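Leidy Villca did not believe in the Gredham ghost, and she believed even less in the man who was charging for it.

Sadao Imai had put up the sign in October. Tours at dusk, six pounds a head, children half price. He said a weaver walked the top floor of the old mill and hummed. Leidy had worked on that floor for two years and had never heard anything hum except the fridge.

"You were busy," said Sadao. "She prefers people who listen."

"She prefers people with six pounds."

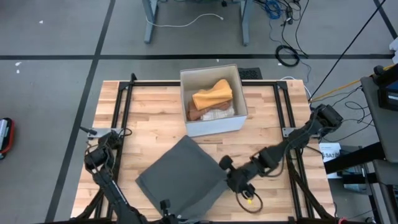 Her aunt Elvira took his side, as she took the side of anyone who carried her shopping. According to Elvira, the weaver had been cheated over a length of mustard cloth and wanted it back. Leidy asked how she knew the colour. Elvira said everybody knew. There was a cloth of just that yellow lying on top of a white box of folded things, over a brown one, and Leidy pointed out that anyone could have wanted it, living or dead. Elvira told her not to be clever.

So she paid, and climbed the stairs behind a couple from MacLeish Road. Sadao turned off his torch. They stood in the dark — three paying adults and one liar, by her reckoning — and waited.

Something hummed.

"Fridge," said Leidy.

"We sold the fridge," said Sadao, and he sounded a good deal less sure of himself than he had on the stairs.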